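Packing robot gets its open day in Millwood, with plenty left unanswered

Bajwa, the automation firm that moved into the old feed depot on Udley Road last winter, opened its doors to the public for an afternoon. Visitors were promised a look at "the warehouse of the near future." What they got was a short talk, a long wait and one machine doing one job fairly slowly.

The machine is called Zultunmont. It is a two-armed robot on a fixed base, and the company says it can pack, seal and label a parcel without a person touching it. That is a big claim, and most of the people who came seemed to want to see it tested. Many of them work in the warehouses along the rail line, or used to.

The demonstration was set for 15 parcels. Each was a plain carton, all the same size, all placed on the same marked spot by a Bajwa employee. The robot folded in the flaps, ran a strip of tape across the top and pushed the carton onto a short set of rollers. When it went well, it went smoothly enough. Twice the tape missed the seam and an employee stepped in, pulled the strip off and set the carton back on its spot. The company counts those as completed. Visitors near the front did not sound convinced.

Asked whether the robot could handle cartons of mixed sizes, the presenter said that was "on the road map." Asked about torn cartons, the answer was the same. Asked what happens when the tape runs out, the presenter said a member of staff would change the roll. So a person does touch it, at least some of the time.

Bajwa's handout says Zultunmont can seal 92 parcels an hour. The rate on show was well short of that. The company said the arms had been slowed down for safety with guests in the building, a fair point as far as it goes, but it leaves the public with only the company's word for the number. The same handout says the system has been through 900 hours of testing. It does not say where the testing was done, on what kind of goods, or how often somebody had to step in. A request for the test records was turned down on the grounds that they are for customers.

There was no price list either. The company said the cost depends on the site. It would not give a range, and it would not name a customer. One local distributor is said to be in talks, and Bajwa would not confirm that.

The question of jobs took up most of the time set aside for questions. The line from the front of the room was that the robot "frees people up for better work." Pressed on what the better work was, the presenter mentioned checking, loading and looking after the robot. Pressed on how many people that would take, the presenter moved on to the next hand in the air. The town gave Bajwa a break on its rent when it moved in, and the lease terms speak of new local jobs without putting a number on them. That seems worth asking about again before the lease comes up for review in February.

The second half of the afternoon dealt with packing by hand, the work Bajwa says its next version will learn. The talk here was more modest and, to my mind, more useful. The presenter admitted that small chores at the packing table are the hard part. Fitting a fresh roll, finding the end of the tape and getting it past the cutter takes a trained packer a few seconds and very little thought. Zultunmont cannot do any of it yet.

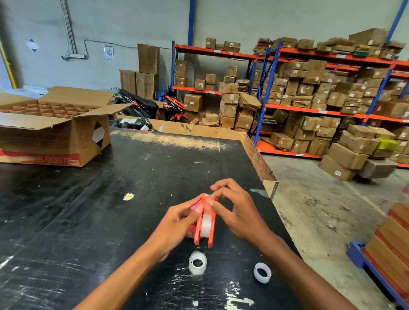
Story and photo: Millwood staff desk
August 30, 2020

Tape was the sticking point all day. Two hands, an orange dispenser and a roll of clear tape are still the standard kit at the packing table, along with the empty cores that pile up. A firm that wants to replace that setup should be able to say when. Bajwa would go only as far as "a later release."

According to the sign-in sheet, 141 people came through. Many had left by the end of the questions, and those who stayed were offered coffee and a second run of the robot. It sealed its cartons without a miss this time, though the batch was smaller and the spot on the table had been marked again with fresh lines.

None of this means the machine is no good. It may be a decent carton sealer for a firm that ships one size of box all day. But carton sealers have been around for decades, and they do not need two arms and an open day. Bajwa says it will hold another event once the next version is ready. It has not set a date. Anyone who wants to go can leave an email address at the front office on Udley Road.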